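Recorders Return to Carnton Marsh for Second Winter of Night Listening

November 2023

The Carnton Bird Club has put its sound recorders back on the marsh for a second winter, with the aim of learning which owls and rails stay in the area after the fall migration ends.

The project began last year with recorders at the south end of the marsh, near the Gamage Road parking area. This season the club has added the Kiruvholm tract, a stretch of wet meadow and cattails that is closed to the public after dark. The landowner gave permission in late summer, and the new units were strapped to fence posts before the first hard frost.

Each recorder runs from sunset to sunrise. The files are then sorted with a program called Julteo, which picks out sounds that may be bird calls and sets aside wind, rain and traffic. Club members listen to every clip before a species goes on the list. Last winter they reviewed more than 1,000 clips, and a large share of them were coyotes, geese passing over, or a loose gate at the edge of the pasture.

Two species drew the most interest. Saw-whet owls were heard on 15 nights, mostly in the row of cedars along the old railroad grade. The birds are small, sit still during the day and are seldom seen by people walking the trail. Soras were picked up on 2 nights in early December, later in the year than most members expected. The club has asked that anyone who finds a roosting owl keep well back and not post the location online.

Long-eared owls were not confirmed. One clip from the south end was sent to several experienced listeners, who could not agree on it, and it was left off the list.

Most of the recorders store sound on memory cards, which members swap out every 30 days. The one on the roof of the nature center works differently and sends its sound indoors over a network cable, so the night's calls can be checked the next morning without a ladder. The cable ends in the usual white, translucent plug with small gold-colored contacts, and the club asks visitors using the classroom not to unplug it. A gap in the recording is hard to tell from a quiet night once the files have been sorted.

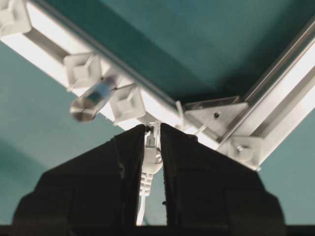
Listening sessions are held at the nature center through the winter and are open to nonmembers. No experience with bird calls is needed, and headphones are provided. People new to the work start with common species such as great horned owl and Canada goose and move on to the harder clips later. Those with some hearing loss in the high range are welcome too, as the clips can be viewed on screen as well as played.

The south trail stays open during daylight hours. The boardwalk past the second overlook is closed for repairs, and parking at Gamage Road is limited to the gravel side of the lot.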